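Strapping notes, packing bench
28th September

Finally got a proper session on strapping and I'm so pleased I want it written down while it's fresh. We've been fussing over tape for ages and treating the straps as something you throw on at the end. Big mistake. The straps are the interesting part!

Background for anyone reading this cold: the flat packs for Sternitz kept arriving with the ends sprung open, and back in February we said we'd look into it and then didn't. The new roll of strapping from Clerura came in (3000 feet of it, so we'll be old before it runs out) and that was the push I needed.

What I wanted to know was simple. How tight can a strap go before it starts hurting the thing it's holding? And does it matter where the straps sit, or is that just habit?

Started by looking closely at how a strap lies along an edge. A strap that goes over clean and flat hardly shows once it's down. If it goes over with a twist in it, even a little one, it sits up on one side and you can catch a fingernail under it. I went back and redid several for exactly that, and the difference when you run your thumb across is lovely.

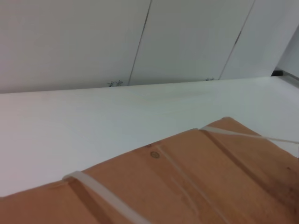
Pale bands over brown, small round mark near the middle. Leftmost one bends over the edge.

Something I hadn't noticed before: the strapping is so see-through in places that you can lose track of it against a brown background. Tilt your head and it pops out again because the edges catch the light. Worth knowing when you're checking a finished pack. Feel for the straps as well as looking for them.

Then tension. I used the hand tensioner and counted clicks, which isn't a real unit of anything but it's repeatable enough for us. Up to 10 clicks the strap still slides if you push it sideways. Past that it stays put. Way past that and the carton starts to complain — you hear it before you see it, a sort of dry creak, and then the board folds in under the strap. I love that creak. It's a free warning.

Placement turned out to matter a lot more than I'd have bet. Too close together and the ends can still lift. Too far out and the straps want to walk off the corners. The spacing I like leaves a good wide middle and a bit of carton outside each strap.
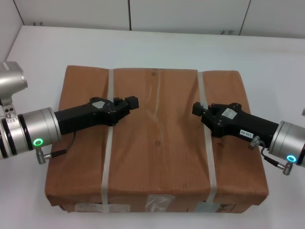
2 min read

The big brown carton on the white table with two straps running front to back. Look at how the cardboard puckers beside both of them, and the darker creases where they press in. I'd call that the upper limit. The wavy creases in the middle, between the straps, are the bit I keep coming back to. My guess is that a wide flat top with not much under it wants to ripple as soon as you pull on both sides. Next time I'd like to try a sheet of scrap board under the lid and see if the middle stays flatter.

Also the right strap slants a little toward the near edge. Small thing, but a slanted strap has room to straighten up on the truck, and then it's looser than when it left us. Square it up before the last few clicks.

Tape. There's clear tape on the front face and it's wrinkled in the center. Wrinkled tape bugs me. The Pandey dispenser does this when you pull too fast, so slow down and press from the middle outward. The lower left corner is rough and folded too, and I'd want a corner like that patched before anything went out.

Shake test, separate batch, Zerkau cartons: strapped at 10 clicks, 40 shakes by hand on the bench, no strap shift I could feel. Arms very tired. Happy anyway.

To do:
Mark the bench with two lines of tape so the spacing is the same whoever is packing.
Try the scrap board under the lid.
Edge protectors — the little cardboard angles. We have a bag of them somewhere behind the bubble wrap.
Ask Zerkau if the same size comes in a heavier board.
Put the cutter back on its hook. I had it in my apron the whole time, sorry.

Label check still open. The printed marking on the front sits right beside the strap end, and I'd like a clear gap there so the next label doesn't end up half under plastic. Will do that one first tomorrow.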